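포용 설문 자유응답 모음 README

안녕하세요, 이 폴더를 열어 주셔서 고마워요. 저는 Wikham 칼리지에서 학생지원 쪽 일을 하면서 틈틈이 데이터를 정리하는 사람이에요. 원래는 저 혼자 보려고 만든 메모였는데, 옆 부서에서 자꾸 "그 파일 뭐예요?" 하고 물어보셔서 결국 README로 옮겨 적습니다. 말이 좀 많아도 이해해 주세요!

무엇이 들어 있나요

우리 캠퍼스 학생과 직원이 "여기서 내가 소속되어 있다고 느끼는가"라는 질문에 자유롭게 적어 준 답변, 그리고 거기에 저희가 붙인 주제 태그예요. 객관식 문항 결과는 여기 없어요. 그건 Dolan이라는 별도 저장소에 있고 접근 권한도 따로 받으셔야 합니다.

파일은 세 종류입니다.

responses.csv: 익명 처리한 답변 본문. 한 줄에 답변 하나.
tags.csv: 답변 번호와 주제 태그를 이어 주는 표. 답변 하나에 태그가 여러 개 붙을 수 있어요.
codebook.txt: 태그 21개의 뜻과 경계 사례. 제발 이것부터 읽어 주세요. (tags.csv만 보고 그래프부터 그리신 분이 계셨는데, 저도 첫해에 똑같이 했습니다.)

어떻게 모았나요

설문은 4월에 열었고, 온라인 양식과 종이 양식을 같이 썼어요. 종이를 고집한 건 Nuala Foley 선생님이에요. 기숙사 식당이나 청소 업무를 하시는 분들은 학교 메일을 거의 안 여신다고 하셨는데, 정말 종이로 들어온 답변은 결이 많이 달랐습니다. 더 짧고, 더 구체적이고, 건물 이름이 자주 나와요. 그래서 source 열에 online과 paper를 구분해 두었으니 분석하실 때 꼭 나눠서 한 번 봐 주세요.

답변은 영어가 제일 많고 아일랜드어, 한국어, 포르투갈어, 아랍어가 섞여 있어요. 원문은 text 열에, 영어 번역은 text_en 열에 있습니다. 한국어 답변은 제가 옮겼는데 "눈치가 보인다"를 어떻게 번역해야 할지 이틀을 고민했어요. 결국 풀어서 썼고, 지금도 마음에 안 듭니다. 더 좋은 표현이 있으면 알려 주세요!

태그는 어떻게 붙였나요

Aoife Moynihan과 제가 각자 따로 읽고 태그를 붙인 다음 맞춰 봤어요. 의견이 갈린 답변은 Elsie Sheehan이 세 번째로 읽었고, 그래도 안 맞으면 disputed 열에 1을 넣고 그냥 두었습니다. 억지로 합의한 척하고 싶지 않았거든요.

제일 많이 싸운(?) 태그는 "보이지 않음"과 "과하게 보임"이에요. 수업 시간에 아무도 자기 이름을 부르지 않는다는 학생이, 같은 답변에서 도서관에 들어갈 때마다 학생증을 보여 달라는 말을 듣는다고 적어요. 둘 다 붙이는 게 맞다고 지금은 생각합니다. 초기 버전에서는 하나만 고르게 했는데, 그 버전은 쓰지 마세요.

코드북에서 헷갈리기 쉬운 것 몇 가지만 적어 둘게요.

"이름": 이름을 잘못 부르거나 멋대로 줄여 부르는 경험. 출석부 철자 오류도 포함합니다.
"신고": 실제로 신고했거나 신고를 고민했다는 언급. 결과에 대한 불만은 "후속 조치"로 따로 잡아요.
"공간": 기도실, 휴게실, 경사로, 화장실처럼 장소에 묶인 이야기. 길 안내 표지판도 여기예요.
"비용": 행사 참가비, 실습복, 교재비 때문에 빠지게 된 경험. 장학금 일반에 대한 의견은 빼 주세요.

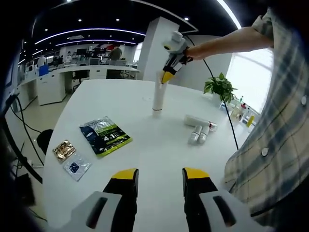

개인정보와 빼 놓은 것들

이름, 학과, 출신 도시는 모두 지우거나 넓은 범주로 바꿨어요. 학과 인원이 7명보다 적은 경우에는 단과대 이름도 지웠습니다. 작은 학과에서는 "3학년 유학생"이라고만 해도 누구인지 다 알거든요. 이 기준은 Dymphna Ó Riain 선생님이 잡아 주셨고, 처음에 제가 제안한 기준보다 훨씬 엄격해요.

응답자가 나중에 빼 달라고 한 답변 2건은 번호까지 삭제했어요. 그래서 번호가 중간에 비어 있습니다. 오류가 아니니 채워 넣지 마세요.

특정 직원을 지목한 답변은 본문 일부를 [가림]으로 바꿨습니다. 가리지 않은 원본은 이 폴더에 없고, 저한테 따로 부탁하셔도 드릴 수 없어요. 죄송해요!

이렇게 써 주세요

교육 자료 만들기, 학과별 간담회 준비, 공간 개선 제안서 같은 데에는 얼마든지 쓰셔도 됩니다. 답변을 인용하실 때는 quote_ok 열이 1인 것만 골라 주세요. 응답자가 직접 체크한 항목이에요. 0이거나 비어 있으면 요약만 가능합니다.

이렇게는 쓰지 말아 주세요

학과 순위 매기기요. 제발요. 응답 수가 학과마다 너무 다르고, 불만이 많이 적힌 학과가 꼭 분위기가 나쁜 곳은 아니에요. 오히려 말해도 괜찮다고 느껴서 길게 적어 주신 경우도 있어요. 답변이 거의 없는 학과가 저는 더 신경 쓰입니다.

개인을 찾아내려는 시도도 당연히 안 되고요, 문체로 누가 썼는지 짐작하는 것도 마찬가지예요. 회의 중에 "이거 누구 같은데"라는 말이 나오면 그 자리에서 멈춰 주세요.

알려진 문제

종이 답변 중 글씨를 못 읽은 부분은 [판독 불가]로 표시했어요.
야간 과정 학생의 답변이 아주 적습니다. 설문함을 저녁 6시에 치웠던 게 컸어요. 제 실수고, 다음에는 밤까지 둘 거예요.
Worside 분교 답변은 태그를 한 사람만 붙였어요. coder_n 열이 1이면 그런 답변입니다.
엑셀에서 바로 열면 아랍어와 한국어가 깨집니다. 가져오기 메뉴에서 UTF-8을 고르세요.
길이가 40자가 안 되는 답변은 태그가 비어 있을 수 있어요. "괜찮아요" 한마디에 무슨 태그를 붙여야 할지 아직 못 정했습니다.

버전 기록

v3: "과하게 보임" 태그 복수 선택 허용, 포르투갈어 번역 다시 검토.
v2: Worside 답변 추가, quote_ok 열 추가.
v1: 첫 공유본. 지금은 내려 두었어요.

문의

태그나 번역 이야기는 저나 Aoife에게, 접근 권한은 Renzo Marino에게 해 주세요. Renzo는 오전에 답이 제일 빨라요. 코드북에 빠진 주제가 보이면 파일을 직접 고치지 마시고 notes 폴더에 메모를 남겨 주세요. 다음 버전 만들 때 하나씩 다 읽어 봅니다.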